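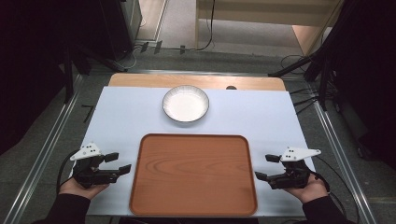 Thenmozhi Joseph, Normunds Jõgi and Nurhan Ağca
*Teshome Household Studies Group*

## 4. The bowl and the tray as a pair

Most writing on tableware treats the bowl and the tray as separate subjects. We think this misses a good deal of what makes them interesting. A bowl that sits quietly on a table can become a lively thing on a tray, and a tray that looks generous when bare can feel cramped once a spoon, a glass and a folded napkin have joined it. The 19 households in our study taught us this very quickly.

Each household kept a meal diary for 14 days in April and noted every time a bowl was carried from one room to another. The diaries gave us 500 carries, a far richer set than we had dared to hope for. We left out trips made with a bowl in the hand alone, which are covered in Section 3.

### 4.1 Rims

We had expected the foot of the bowl to matter most. It does matter, but people wrote far more about rims. They used the rim to judge how full a bowl was, to steady it with a thumb while setting the tray down, and to tell one person's bowl from another's. A contrasting rim was a clear favourite. On a white bowl with a dark edge, the eye finds the line at once, even in poor light, and several diarists said they poured soup "up to a finger below the line" without ever having thought about it before.

Shallow bowls came in for both praise and blame. They cool food fast and show it off beautifully — one diarist, Shobha Gounder, kept hers for sliced fruit only — but they leave little room for a tilt of the tray.

Glaze drew fewer comments, though we were delighted by the care in them. Streaks running out from the centre, of the kind in Figure 2, were said to make a plain white bowl feel "less like a canteen". Such streaks show best with the light falling across the inside.

**Figure 2.** White ceramic bowl tipped on its side, with glossy dark brown rim and fine radiating streaks in the glaze.

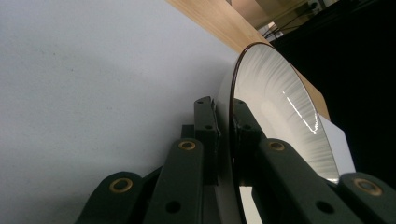

**MATERIALS AND SURFACES**

### 4.2 Trays

The trays we heard about varied widely, from round tin ones to a long-handled model sold as the Osov. The commonest by far was the plain rectangle with a wood-grain finish, rounded corners and a low lip. The lip proved wonderfully useful. It catches a sliding bowl, gives the fingers something to hold, and keeps a small spill off the tablecloth. Its weak point is the inner corner where floor meets lip, as crumbs gather there and a flat cloth tends to skim past them.

Grain was a pleasure to ask about. People with a bold, curving figure on their tray often used it as a map: bowl on the oval, glass on the straight lines. Harish Amin had done this for years and could describe his breakfast layout to us from memory. Where the pattern was very even, the bowl's place shifted from meal to meal.
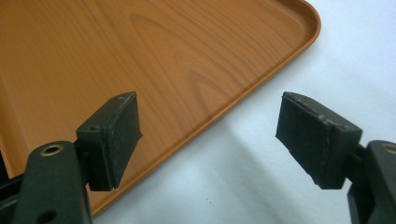

Should the bowl be set in the middle of the tray?

Place it slightly towards the carrier if the tray holds only a bowl. With a glass as well, set the two on opposite sides of the middle so that neither hand takes most of the weight.

We return to glasses in Section 5, where the longer tray layouts are compared.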